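Open-frame rack

An open-frame rack is a support for networking and server equipment in which the units are fixed between upright rails, with no doors or side panels.
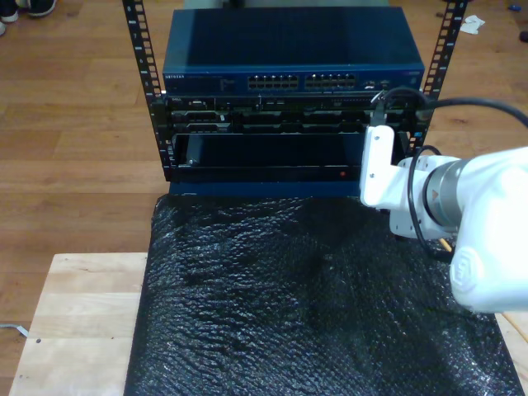 The form is common in offices, teaching rooms and small workshops, where a full cabinet would take up too much floor. Short versions may stand on a table or directly on the floor.

Construction

The rails are punched along their length with square holes. Captive nuts are clipped into these holes and the equipment is held by screws passed through its front flanges. Many makers print numbers beside the holes, so that both ends of a unit can be fixed at the same level. Height is counted in rack units, written U, and a switch or slim server commonly takes up one unit.

Arrangement

Network switches are often placed at the top, within easy reach of the cables, with servers beneath them. Heavier items are kept low — a loaded battery unit near the top can make a short rack unsteady. Deep servers may need a shelf or a pair of side supports in addition to the front screws.

Cooling and care

Air moves freely around an open rack, but so does dust, and front vents should be cleaned at regular intervals. The lack of doors also means that ports and power buttons are not protected from accidental contact.

Terminology

The terms "open rack" and "relay rack" are sometimes used loosely for the same thing. In her handbook for the Clestlow training workshops, Angeliki Bakalis keeps "relay rack" for two-post types.

See also: Patch panel; Cage nut; Server cabinet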